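Häufige Fragen zu Mendum

Was macht ihr da eigentlich?
Wir sammeln Demonstrationen mit Handgreifern und trainieren daraus eine Steuerung für zweiarmige Roboter. Mendum heißt die Methode, mit der wir schlechte Durchläufe nachträglich gewichten, statt sie wegzuwerfen (das hat mich am Anfang selbst überrascht, dass das was bringt!).

Wie viele Daten stecken drin?
1.825 Durchläufe, aufgenommen von 13 Leuten. Becher, Flaschen, Schubladen, alles Alltagskram.

Reicht auch weniger?
Für eine einzelne Aufgabe kamen wir mit 170 Durchläufen schon ziemlich weit. Mit 50 wurde es wacklig, vor allem bei gestapelten Bechern.

Warum ausgerechnet Becher?
Weil sie gemein sind! Dünn, leicht, und beim Zudrücken geben sie nach. Wer Becher kann, dem machen Flaschen keine Angst mehr.

Kann ich mitmachen?
Klar, freitags. Vorkenntnisse brauchst du keine, nach ein paar Versuchen hat man den Dreh raus. Schreib vorher kurz an Honeylyn Dela Peña.

Wie sieht so eine Aufnahme aus?
Zwei Greifer, ein Becher, ein Wasserspender:
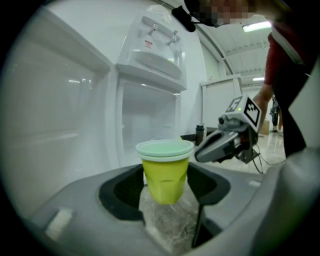
Lilibeth Catacutan fragt, ob die Gewichtung auch bei nur einem Greifer hilft, in ihren Versuchen sei der Unterschied kaum messbar gewesen.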